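**Anyone paid for the Kilidel kitchen sim pack? Worth it or no**

**mwende_b** - March 5, 2020

Our trial of Kilidel runs out soon and I have to tell my boss something. It's the simulated grasping package from Sokach: household rooms, a pile of food and kitchen objects, a wrist view on the gripper. $40 a month per seat, 8 seats minimum. I have two coworkers and one of them is part time.

So far the install was painless and the manual was written by someone who hates me.

The object library is the selling point. They list 2,417 objects and I'll admit the crusty stuff looks better than I expected. Up close you get real speckle and pitting in the surface, and I caught myself getting hungry at my desk.

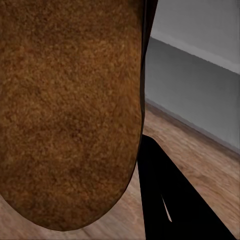
What I can't work out is whether any of that helps. My grasp planner doesn't care about crumb. It cares about friction and squish, and those settings live in a menu three levels down with names like "soft_b."

**thanakorn_s**

Paid for it, still paying for it, mostly out of inertia. The textures are the good part. The contact model treats anything bread-shaped like a brick. If you're training from wrist images, fine. If you want to know what happens when the fingers close, use something else.

**Pundutholm_Refugee**

> treats anything bread-shaped like a brick

Have you had the bread in my town?

Also disagree. Turn on the compliance option and lower the time step. It's slow but it's not a brick. I moved over from Pundutholm, where every object was a gray box and support answered in May if you wrote in March.

**thanakorn_s**

I did turn it on. It became a slow brick.

**kanokwan.c**

Of those 2,417, I counted 1,191 that are the same meshes with a different finish. I had a long weekend. Still more than McIntyre gives you, but I wouldn't pay by the object.

**mwende_b**

@kanokwan.c that's both very useful and a little worrying. Did you ask them about it?

**kanokwan.c**

Yes. They said the finishes were "distinct assets." I said so are my socks.

**rungnapa_w**

Ask for the small-team rate. It isn't on the site. They dropped the seat minimum for us after one email, and I wasn't even polite in it.

**mwende_b**

OK, writing to them tonight. Thanakorn, could you post your time step and friction settings? I want to try the slow brick for myself before I give up on it.

**thanakorn_s**

Will dig them out tomorrow. Bring a book.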